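Sokosetti Round Service Tray, Black
Item no. 377-R
Brand: Sokosetti
Distributed by Jukasow

Overview

The Sokosetti round tray is a shallow serving tray for single place settings, counter service and food handling exercises. It has a low raised rim, a flat base and a black finish on both faces. One tray holds a dinner plate with space at the side for chopsticks or flatware. The same tray is used as a catch surface when dry goods such as rice, lentils or barley are portioned by hand.

The tray is sold singly or in cartons of 22. It is listed in the same group as the Sokosetti square tray, item no. 377-S, and the two are often ordered together. The square tray takes the pour and the round tray carries the plate.

Use with dry grain

Uncooked rice travels on a hard, flat surface. Grains that miss a plate will bounce and roll, and a tray with no rim lets most of them reach the table. The rim on this model is shallow, so it stops slow grains but will not hold back a fast pour from height. Keep the mouth of the cup close to the receiving surface and tilt it gradually. White rice shows clearly against the black finish, and strays can be found without extra lighting.

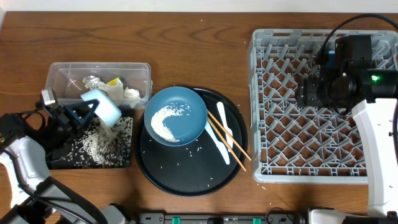 To return grain to its container, remove the plate and any utensils first. Lift one side of the tray and tap the underside until the grain collects along the rim, then tip it off over a bowl or a wide funnel. Do not scrape the surface with a metal edge. A dry pastry brush clears what is left.

Keep waste in a separate container. Foil, used tissue and empty packets should not be set down on a tray that will be used for food.

Place setting

Set the plate left of center to leave room for utensils. Chopsticks laid at an angle may extend past the rim, and a tray carried this way should be kept level. For transport over any distance, place them parallel to the plate edge and fully inside the rim.

Care

Wash by hand in warm water with mild detergent.
Dry before stacking.
Do not use in an oven or microwave.
Do not place on a lit burner.
Stack no more than 7 high when storing on an open shelf.

Light surface scratches are normal and do not affect use. Trays with a lifted or cracked rim should be taken out of service.

Ordering

Single tray: ships in 3 business days
Carton of 22: ships in 7 business days
Matching square tray: order separately under 377-S
Plate and chopsticks: not included

Cartons ship from the Zabala warehouse. The warehouse is closed for stock count during the first week of August, and orders received in that period ship the week after.

Trade accounts: Severino Lorente
Returns and replacements: Ezequiel Bermúdez

Page revised 27 May 2018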